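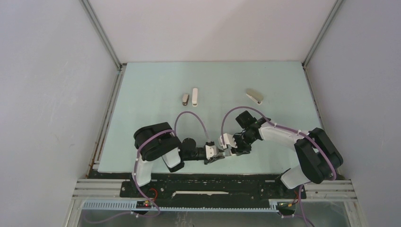

## 4. Recording demonstrations on the Norna two-arm cell

Read Section 3 (homing and joint limits) before starting. A session is a set of episodes recorded with the same task file and the same objects. Each episode is one attempt at the task, from the start pose to the end pose.

### 4.1 Before the session

1. Wipe the tabletop with a dry cloth. Small smudges are acceptable; crumbs and tape residue are not.
2. Check that the purple cable on each arm forms a free loop over the gripper and does not pass between the fingers.
3. Load the task file and confirm the object list on screen.
4. Place the listed objects on the far half of the table. Leave the area between the grippers clear.
5. Press **Home**. Both arms move to the start pose, with the grippers facing each other over the center of the table.

> **Caution:** The fingertips come close together in the start pose. Keep hands off the table until both arms have stopped.

### 4.2 Recording an episode

1. Press **Record** and wait 2 seconds before moving either leader handle.
2. Perform the task at a steady pace. Do not pause over an object to plan the next move – plan it before pressing **Record**.
3. Release the last object, lift clear, and return both arms to the start pose.
4. Press **Stop**, then mark the episode **Good**, **Failed**, or **Discard**.

Use **Failed** when the task was attempted and not finished. Failed episodes are kept and used to train the success check. Use **Discard** only for operator error, such as a bumped table or a wrong object.

### 4.3 Moving the objects between episodes

Change the position and angle of every object after each episode. Vary the spacing as well: some layouts should have two objects close together and one well apart. Do not stack objects unless the task file calls for it.

Note: After 33 episodes the software asks for a new home cycle. Do not skip it. Drift in the wrist joints shows up in the data before it can be seen by eye.

### 4.4 Ending the session

1. Park both arms and switch off motor power.
2. Enter the operator name and any faults in the session log.
3. Start the upload. If error 201 appears, the disk is full; move finished sessions to the archive and retry.

Section revised 2020-08-22, D. Bellini. Checked by Y. Ogbonna.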